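The Bag by the Door
May | By the Features Desk

Shoppers in Brandimbridge have been paying for carryout bags at the supermarket for a little over a year, and most have stopped complaining. The charge is small. What changed the habit was standing at the register with a full cart and nothing to put it in.

Dosero, the larger of the two grocers in town, asked 400 customers what they carried. Of those, 353 had at least one reusable bag at home. Far fewer had it with them. The usual answer was that it was in the car, or hanging by the door.

Thin folding bags have done best. Havix, which sells them through the hardware store on Teixeira Street, offers 28 prints, and the plain black one sells slowest. People want something they can spot in a dark trunk. Fruit does well, and so does anything with writing on it.

Heavy cotton totes hold more, but they take up room and dry slowly. Many end up holding other totes.
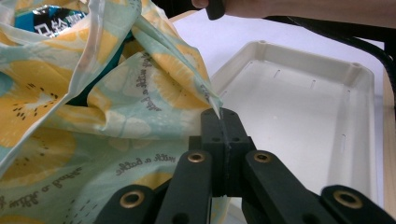 How often should a cloth grocery bag be washed?

Every couple of weeks is enough for dry goods. Wash it the same day if raw meat has leaked in it, and let it dry fully before you fold it.

Comments

I keep mine on the door handle so I have to touch them to leave. Works most days.

Ours still hands out paper if you ask at the service desk.

Do the folding ones hold a gallon of milk? Mine split at the handle.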